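The Long, Slow Business of Agreeing What "In" Means

Every trade gets the rulebook it deserves. Plumbing has pipe threads. Figure skating has edge calls. People who test robot hands have a 14-page document on what it means to put a block in a hole, and they are working on a longer one.

The document is the Nerkau Practice, named for the town where the first draft was argued over one wet May, and it is the closest thing the field has to good manners. It does not tell you how to build a robot. It tells you what you're allowed to say about one afterward. Anyone who has sat through a product demo will see the need.

Before Nerkau, a lab could announce that its arm sorted shapes nearly every time, and a rival could announce the same, and both could be telling the truth about entirely different things. One counted a block as inserted when it touched the rim. Another let the operator nudge the board with an elbow. A third threw out any run that went badly on the grounds that the robot had "not been ready," an excuse most of us gave up in grade school.

The current edition has nine rules. Rule 1 says to write down what success is before you turn anything on. Rule 2 says you can't change your mind. The other seven are mostly there to stop people from getting around Rule 2.

The workshop at Istden keeps the rules taped to a cabinet door, with Rule 6 underlined in three colors of ink. Rule 6 covers restarts. If a person touches the block, the board or the arm once the clock is running, the run is over and gets logged as a failure, with the reason in plain words. The Istden log holds 1,283 runs at last count, and its reasons column reads like a diary kept by someone with very bad luck. "Sneezed" appears more than once.

Relommont, a rival shop with rival opinions, would like a tenth rule on lighting. Its view is that a robot trained beside a window on a bright morning has no business being graded at four in the afternoon without a note to that effect. Istden thinks this is fussy. It has agreed to talk it over on a Wednesday, without saying which.
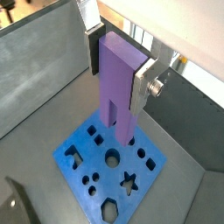
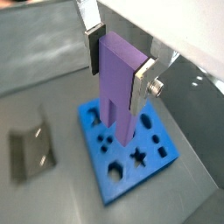
The fight that has eaten the most evenings is over Rule 4, which says when an attempt begins. The Chaiyaporn draft, all 195 clauses of it, starts the attempt at first contact between the part and the board. Nerkau starts it when the fingers close. The gap between those two moments sounds like nothing until you consider a purple block gripped near its top and held just over a blue board full of holes. Under Nerkau, that's a live attempt, and if the arm gives up and backs off, it goes down as a miss. Under Chaiyaporn, the arm may hover there until dinner with its record spotless. You can guess which version is more popular with people who sell arms. The proposed compromise is a time limit on hovering, and the two sides have so far failed to agree on who should hold the stopwatch.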